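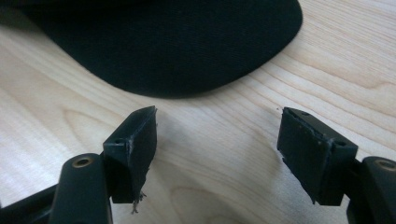 Black Twill on Blond Wood

Black cap, fabric twill, soft brim edge against all that lovely grain. I could look at the tabletop alone for ten minutes (look for the long loop in the figure!), but the cap is why we're here.

Welcome to the cap pages

I love caps. I've loved them since my uncle let me wear his to a ball game in Cullinane and I refused to give it back, and the collection has been growing ever since. It stands at 224 right now, and the shelves in the back hall were built for 230, so you can see where this is headed. My goal is 300. The shelves will have to cope.

The gallery is where I put the ones I think deserve a good long look. Some are rare, most are very ordinary, and a few were rescued from the dollar bin at the Astbridge flea market in a state I won't go into. I add to the page whenever I have a free evening and decent light, so check back if you enjoy this sort of thing. I update it most in October, when it's cool enough to want something on your head and I'm digging through the boxes anyway.

About black caps

People walk right past a black cap. I get it, a bright one with a big patch on the front jumps off the shelf at you, and a black one just sits there. But get up close! Twill has a diagonal rib to it, and on black cloth you only catch it where the light skims along an edge, usually down by the rim. Everywhere else it drinks up the light and you're left with pure shape. Once you start seeing caps as shapes you can't stop, and you'll find yourself staring at the backs of strangers' heads in the grocery line.

They're also a joy to wear. A black cap goes with a raincoat, a suit jacket, a paint-spattered sweatshirt, anything. It does show lint like crazy, and if you share a house with a white dog (I do) you'll want a roller by the door.

Brims, briefly

I get more mail about brims than anything else. Curved or flat? Curved for me, every time, and a gentle curve at that. I like it to come on by itself over a season of wearing. If you're impatient, cup the brim in both hands and hold it for a minute or so whenever you think of it, while the coffee brews or the bus is late. Please don't fold it down the middle. The crease never comes out and I have three sad caps in a drawer to prove it.

Cleaning

Most cotton twill caps will take a cool hand wash with a small squirt of dish soap. Try the inside of the sweatband first to see if the color runs. Black can bleed more than you'd expect, so keep it away from your good towels. Rinse until the water is clear, shape the crown with your fingers and let it dry over an upturned bowl, out of the sun. I leave mine overnight and they're usually ready by 7 a.m.

If the brim might be cardboard inside, skip the soaking. Go over the cloth with a damp washcloth and a soft toothbrush and leave it there. Older caps especially.

Storing

Mine go on the shelf in short stacks, one tucked into the next, brims all facing out. Boxes are fine for the off season as long as nothing heavy goes on top. I lay a sheet of acid-free tissue inside the crowns of the older ones. I buy it in packs of 100 and it lasts forever.

Still hunting for

Anything from the old Truvach mill league, in any condition at all. I have seen precisely one, on a man at a gas station, and he was not selling.

A Jarkeo Hardware giveaway cap in green. The red ones turn up all the time and I'm happy to swap two for one.

Plain wool caps with leather sweatbands, small sizes, for a friend's kid who has caught the bug. So happy about this!

If you have one sitting in a closet, or just want to talk caps, write to me through the contact page. I answer everybody, sometimes slowly. Photos of your own shelves very welcome, the messier the better.

Next up for the gallery: corduroy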